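Okov Public Library
May 5, 2026
Posted by Zuzana Malý, Member Services

Starting in August, the Okov Public Library will change how it handles overdue items. We are posting the main points in this thread so that members have them in one place.

Daily late fees will end for all books, magazines and audiobooks. Fees already on a member's account for these items will be cleared on the first day of the month. No form is required.
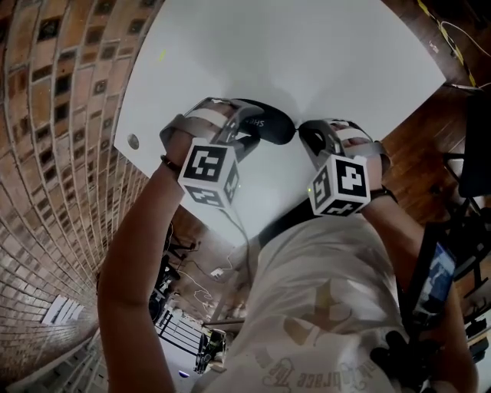

Items must still come back. A book that is 31 days overdue will be marked as lost, and the member will be billed for a replacement copy. If the book is returned in good condition, the bill will be removed.

Borrowing will pause on any account with a lost item. Members with a paused account may still use the reading room, the public computers and the study desks – only checkouts are affected.

The loan period for most books remains three weeks. Renewals may be made online, by phone or at the front desk, unless another member has placed a hold.

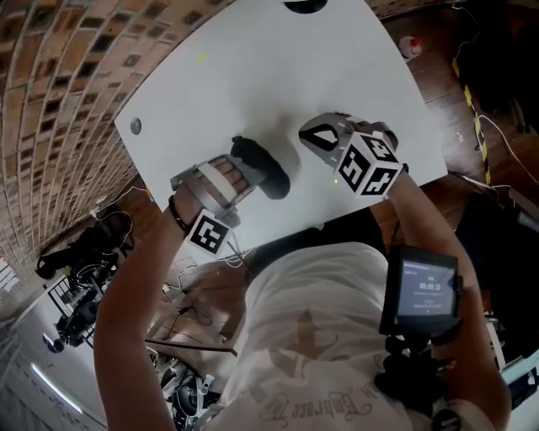

Does the change apply to children's cards?
Children's cards follow the same rules as adult cards, and the parent or guardian who signed for the card will receive any notices.

Notices will be sent by email three days before the due date and again one week after it. Members who prefer a mailed notice should tell the front desk before the end of July.

Interlibrary loans are a separate matter. The lending library sets the terms, and its late fees will be passed on as before. Items borrowed through the Flaltov branch count as our own.
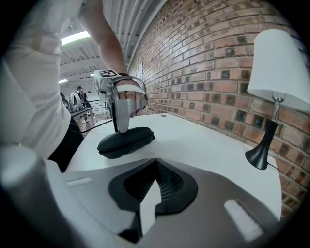
What happens to fees that have already been paid?
Past payments will not be refunded, as they were collected under the policy in force at the time.

The full policy is posted at both branches. Written comments may be left at either front desk or sent to Nana Addo, Head of Circulation.

Comments

Peiyu Tian: Does this cover DVDs? They weren't on the list.

Okov Public Library: DVDs will keep their current late fee for now. The limit remains two per card.

Ertuğrul Işık: Good change. I stopped going over a fee on one cookbook. Will stop by in August.

Wojciech Witkowska: Please bring back the Sunday hours too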